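Caderno da oficina de jornalismo – 12/07/2020

Continuo com a peça da Gekutska, que já me comeu a manhã inteira! Ontem deixei a transcrição da entrevista a meio (minuto 38, quando o homem começa a falar dos contratos de transporte) e hoje peguei nela outra vez com o café ao lado. O ficheiro áudio está na pasta partilhada com o nome "gekutska_2", o outro é a gravação má, a do corredor, não usem.

O texto tem neste momento 3000 caracteres e na página do jornal cabem 2252. Já sei o que me vão dizer: corta a abertura. Mas eu gosto da abertura, é a parte da paragem do autocarro às seis da manhã, e foi a única vez neste semestre que saí da cama a essa hora por causa de uma reportagem. Vou tentar cortar primeiro na citação do vereador, que repete três vezes a mesma ideia com palavras diferentes, e depois logo vejo.

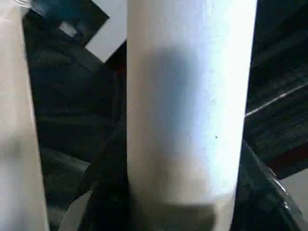

Outra coisa que ficou pendente é o número de passageiros. Na entrevista ele diz 600 por dia, o relatório da Brotlow traz 348 para o mesmo percurso, e eu já tinha escrito o parágrafo todo com o primeiro valor, claro. Fui reler as tabelas e parece-me que o relatório só conta quem valida bilhete, portanto os passes escolares ficam de fora – mas isto é dedução minha e não pode ir assim para o papel. Mandei mensagem à assessoria a perguntar. Enquanto não respondem, o parágrafo fica a amarelo no rascunho e ninguém lhe mexe, por favor.

Quanto ao título: tenho quatro versões e não gosto de nenhuma. "A linha que não chega a Vi" é a menos má, embora quem não seja de cá possa achar que Vi é uma pessoa (já me aconteceu, a minha tia perguntou quem era). Talvez "O autocarro que não chega a Vi", fica mais comprido mas percebe-se logo. Na paginação o título ocupa duas linhas de qualquer maneira.

Testei também o Ranix para a transcrição automática. Nas partes calmas safou-se bem, nas partes em que falam dois ao mesmo tempo inventou frases inteiras! Apanhei uma em que o entrevistado aparecia a prometer uma data que nunca prometeu. Fica a regra para mim: tudo o que for entre aspas ouve-se outra vez no áudio, do princípio ao fim, mesmo que já sejam onze da noite.

Ao fim da tarde colei o rascunho no documento comum e pedi opiniões.

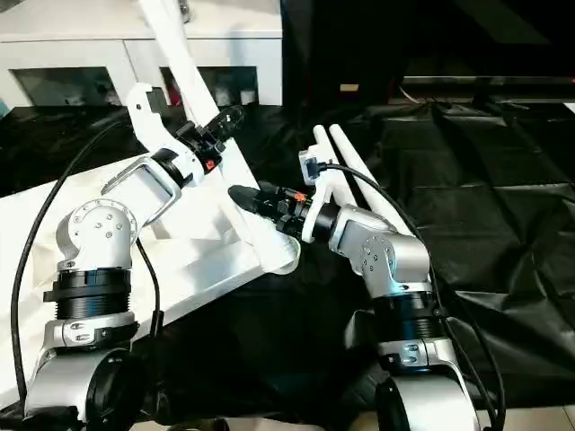 Duyên Cao: li tudo e a paragem do autocarro fica, nem penses em cortá-la. O que eu tirava era o terceiro parágrafo, a história da empresa desde a fundação, que se resume numa frase. E falta ouvir um passageiro de Vi, só tens gente que decide e ninguém que espere pelo autocarro.

Tem razão na falta do passageiro, e custa-me porque estive lá e falei com uma senhora simpatiquíssima e não lhe pedi o nome. Volto à paragem com o bloco e desta vez peço nome, idade e contacto antes de começar a conversar sobre o tempo. O terceiro parágrafo já foi, ficou "a empresa, que opera a linha desde que ela existe", e tenho de confirmar se isso é verdade.

Por fazer: resposta da assessoria, legenda do mapa, ver se o vereador é com dois tês.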